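INTR 402 Interior Materials and Finishes
Week 10 notes: Stone surfaces in residential work
Revised 2022-06-10

Reading: Cheung, chapter 2, before the tutorial. Bring the sample log.

1. Terms

The trade uses "marble" for any stone that takes a polish and shows veining. In this unit the word means a metamorphosed limestone, mostly calcite or dolomite. Granite, quartzite and serpentinite are named separately, and marks are deducted in the specification exercise where they are confused. Engineered stone is resin-bound aggregate and is scheduled under its own heading.

2. Behaviour in service

Calcite reacts with weak acids. Lemon juice or vinegar left on a polished calcite surface dulls it, and the dull patch is called an etch. An etch is a loss of material and a sealer does not prevent it. A stain is a foreign substance held in the pores, and a penetrating sealer slows its entry. Clients use the two words interchangeably, so ask to see the mark before advising.

Quartzite resists acid but is often sold under names that suggest marble. Test an offcut with dilute acid on the unpolished face. Fizzing indicates calcite. Dolomite reacts weakly unless powdered, so scratch the surface first and repeat.

3. Veining and layout

Veins may follow planes of weakness. Mark cut-outs on the actual slab, not on a drawing of a typical slab, and keep sink corners clear of open veins. Show vein direction on the plan with an arrow. For a long bench the joint position is agreed with the fabricator before templating — moving it afterwards usually means a second slab.

4. Stone walls beside worked stone

Rubble walling is irregular in face and line. A straight bench edge makes the irregularity more obvious, and a scribed junction is slow to cut. Options are a shadow gap, an upstand, or a rendered strip behind the bench. Joint colour affects the wall as much as the stone does: dark joints outline each unit, while joints close to the stone colour let the wall read as one surface.

Floor junctions are dealt with in Week 11. Timber boards need a movement allowance where they meet fixed stone, and the detail must show how it is covered.

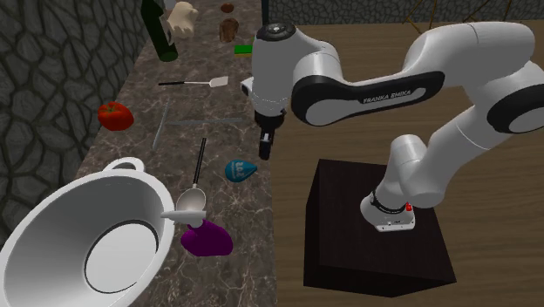
Zsófia Deák replied on the unit forum that a shadow gap against rubble collects crumbs and cannot be wiped out properly, and that she would take the upstand every time in a kitchen. Accepted for wet and food areas. The gap stays on the list for studies and entries.

5. Exercise

Prepare a one-page specification for the Miltetti bench. State stone type, finish, thickness, edge profile, joint position and sealer. Worth 15 marks. Submit with the acid test record attached.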